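Why does a tile shine?

Have a look at the wall behind your bath or your kitchen sink. If there are tiles on it, run a finger across one. Smooth, isn't it? Now turn over a spare tile, if a grown-up has one in the shed, and feel the back. It's dull and a bit chalky. Same tile, two very different sides!

I got curious about this when I was nine, and I've been making tiles in Grikberg for so long now that I've got clay under my nails most days of the year. So let me tell you what's going on.

A tile starts as clay, and clay is really just very, very fine bits of rock mixed with water. You roll it flat, cut it into squares and leave it to dry. Then it goes into a kiln, a sort of oven that gets far hotter than the one your pizza goes in. When it comes out it's hard, but it's still dull, and it will soak up water like a biscuit. We even call it biscuit (no, you can't eat it).
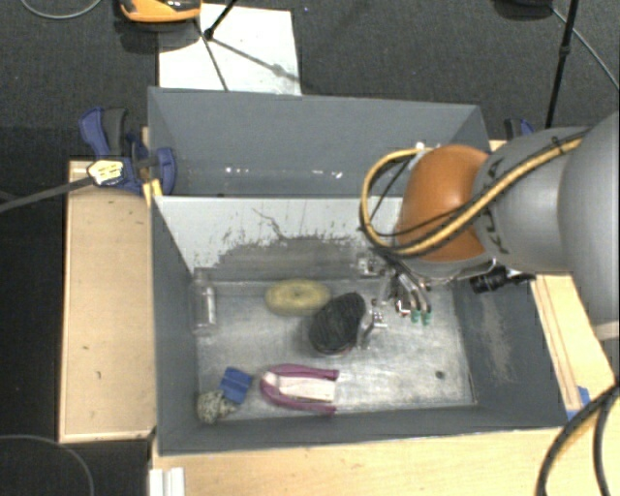

The shiny part is called glaze, and glaze is a kind of glass. I mix mine from powdered minerals and water until it looks like thin cream, then I dip the tile in - one quick swoosh - and let it dry. Back into the kiln it goes. The powder melts, spreads out and turns into a glassy skin that grips the clay. A coating on anything has to grip well. Look at the pale divider in the bin, where the coating has worn away low down in the middle and left a ragged darker patch. Glaze is tougher than most paints, but drop a saucepan on a tile and you can still chip it.

What about colours? Those come from metals! A tiny pinch of cobalt makes blue, and copper can make green. The funny thing is that the powder often looks nothing like the finished colour. My friend Gunnel Tangen once dipped 100 tiles in something pinkish-grey and they all came out as blue as a summer sky. She'd planned it, of course, but her little nephew Vilgot thought it was magic.

Some glazes crackle, too. As the tile cools, the glaze shrinks a bit more than the clay does, and it splits into lots of thin lines like a spider's web. Put your ear near a freshly fired crackle tile and you might hear it go ping... ping... ping. I love that sound - it can carry on for days!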